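Lernideo Mixed Towel Assortment
Supplied by Nollau

Category: Kitchen and utility textiles
Sold by: carton
Item number: 62

The Lernideo assortment is a carton of kitchen towels and utility cloths in mixed colors and weaves. It is intended for break rooms, teaching kitchens and rental units where matching sets are not required and pieces are replaced one at a time. Contents vary between cartons. Specific colors cannot be reserved.

Specifications
Material: cotton; some waffle pieces are a cotton blend
Largest size, unfolded: 700 x 900 mm
Edges: hemmed on all sides
Hanging loop: on checked pieces only
Finish: prewashed, no softener

Care
Wash dark and bright colors separately for the first two cycles. Tumble dry on medium. Do not bleach the colored pieces. Waffle weaves shrink more than flat weaves — allow for this when labeling shelves.

Storage
The pieces fit the Jititz open shelf and the Anghel pull-out bin when folded in quarters. Checked towels can also be folded to a tall rectangle and filed upright.

Ordering
Cartons ship from stock. Orders above 1,000 pieces are packed to order and leave the warehouse in September. Unopened cartons may be returned; opened cartons may not.

Color and weave are mixed within each carton, and sorting by use is left to the buyer. Solid shades run from plain white through khaki tan to orange and bright red. The salmon-pink towel has a ribbed texture, the gray-and-white one is a waffle, and the white kitchen towel carries a red-brown checked grid. Folded dimensions differ from piece to piece, so stack the small squares separately from the long folds. 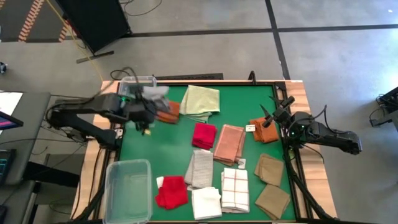
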